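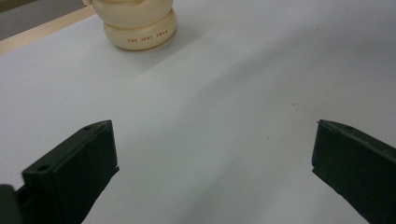 Fig. 44. Cream ornament on a white tabletop, lettering to the front.

Keltstead Living > Skodar Tables > Care and Set-Up > Section 7: Placing Ornaments

7. Placing ornaments on the tabletop

Your Skodar table is now standing and, if you followed Section 6, level. You will want to put something on it. The rounded, ring-shaped kind of ornament in Fig. 44 suits a pale top well, and most of these steps apply to vases, candlesticks and whatever your aunt brought back from Endale.

1. Wipe the tabletop with a soft cloth and let it dry. Grit under a heavy base leaves a neat circle, and our warranty has no opinion on neat circles.

2. Turn the ornament over and peel off the price sticker. Press a felt pad onto the base. The pads are in the small bag marked 579, which you may have thrown away during Section 2.

3. Lift the ornament by its widest part, with both hands. Grooves between the rings look like handles. They are not handles.

4. Set it down at least 100 mm from the edge of the table. Do not slide it into position.

5. Turn any lettering toward the side people will sit on. Small letters that follow a curve can only be read from the front, and guests will lean across the soup to try.

6. Step back. Adjust. Step back again. Limit this step to one evening.

Note: A white top shows every shadow. If the one beside your ornament bothers you, move the lamp before you move the table, which weighs 71 lb.

CAUTION: Do not stack ornaments that already look stacked.

CAUTION: Do not use putty or double-sided tape on the top. The Pärn finish will let go before the tape does.

For dusting between rings, use a dry paintbrush. For removing felt pads, see Section 9, and bring patience.

Revised 9/23/21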